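Search this notebook Search Go All entries Dyes Finishes Adhesives

Workshop notebook, March: elastic cord, knot slip and creep, second batch

Print this entry | E-mail this entry 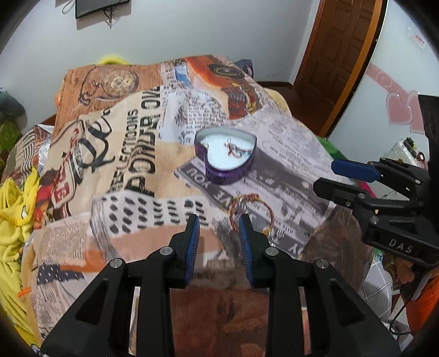 Carrying on from the first batch, where the surgeon's knot held on the 0.8 mm cord and slipped on the 0.6 mm. The question left open was whether the slip came from the knot or from the coating on the cord. I have now run both cords washed and unwashed, and the answer is mostly the coating, with a smaller effect from how the knot is pulled down.

Materials. Two polyurethane cords, clear, 0.6 mm and 0.8 mm, both from the Pesgate reel stock. One multi-strand cord, fibre-wound, 0.7 mm, from Pritden. The Pritden cord is sold pre-stretched. It is not pre-stretched to any degree I can measure, so I treated it the same as the others: hang with a 200 g weight overnight, take down, leave slack for an hour, then cut.

Washing. Warm water, one drop of washing-up liquid per half litre, two minutes, rinse, dry flat on kitchen paper. The unwashed 0.6 mm leaves a faint bloom on dark card when dragged across it. The washed cord does not. I assume a release powder from the extrusion but have not looked at it under the glass.

Rig. Same as before: two 6 mm steel pegs on the sliding board, loop placed over both, moving peg driven out by the hand screw to a set gap, held, returned. One cycle takes a little under four seconds. The counter was sticking at the tens wheel, so I cleaned the spindle and repeated the first three loops. Figures from before the cleaning are struck out in the table and should not be used.

Knots tried:
Surgeon's knot, two turns then one
Surgeon's knot with a third throw
Square knot, glued
Overhand on doubled ends (comparison only)

Results, 0.6 mm unwashed. Surgeon's knot first slipped at 166 cycles. The tails shortened evenly, so both ends were feeding back through the knot. The third throw delayed this to 310 but did not stop it. Glued square knot did not slip but the cord broke next to the glue, a clean break with a white ring on the cord just behind it. That agrees with what I saw in the first batch and I am now fairly confident that the glue stiffens a short length and moves the bending to its edge.

Results, 0.6 mm washed. Surgeon's knot reached 376 before any movement in the tails. With the third throw it went to 1,673, at which point I stopped for the day with the knot still holding. The loop was put back on the pegs next morning and broke within the first few turns of the screw, away from the knot, at the place where it had sat on the fixed peg overnight. I should have taken it off. Not counted as a knot failure.

Results, 0.8 mm. Washing made no difference I can separate from the scatter. The knot is larger and can be felt through a 3 mm bead hole, which matters more in use than the strength does. Anything with a bead hole under 1 mm will not take two passes of this cord at all.

Results, Pritden 0.7 mm. No slip with any knot, including the overhand. The winding frays at the pegs and the core shows through early on. Good grip, poor wear. For a piece that sits against drilled glass I would not use it unless the holes have been reamed.

Creep. Measured as gain in slack length after the overnight hang. The 0.6 mm gains most in the first hour and very little afterwards. A second overnight hang gave no further change within what the steel rule can show. Conclusion for the bench: one hang is enough, and a loop strung without it will be visibly loose on the wrist by the second week. I had this on two repair jobs last year and put it down to bad sizing.

Pulling down. Tightening the knot dry, by the tails only, gives a lumpy knot which settles later. Pulling on the tails and then on the loop, alternately, four or five times, gives a flatter one. I did this on all the washed loops and only on half of the unwashed ones, so the comparison is not clean. To be repeated.

Glue. Two types, the Ganora gel and the thin Iturra cement. The gel stays where it is put. The cement wicks along the cord for several millimetres and everything it reaches goes stiff. If glue must be used, gel, applied with a pin, and left overnight before the knot is drawn into a bead. Solvent smell from the cement was still present in the drawer the next day.

To do:
Repeat 0.6 mm unwashed with the alternating pull.
Try talc on washed cord, to see if the slip comes back.
Warm test. Loop on a radiator shelf for a week, then cycle.
New tens wheel for the counter.
Order more 0.6 mm, same reel number if Pesgate still have it.

Print this entry | E-mail this entry

Comments (4)

benchpin: Did you trim the tails before cycling? Mine slip sooner when cut under 3 mm.

Author: Left at 8 mm on all loops so that movement could be measured. Short tails would certainly be worse.

greywacke: The white ring next to the glue shows up on fishing line as well. I stopped gluing and went over to crimp covers.

benchpin: Would like to see the talc result when it's done. I have been powdering my cord for years to stop it tangling.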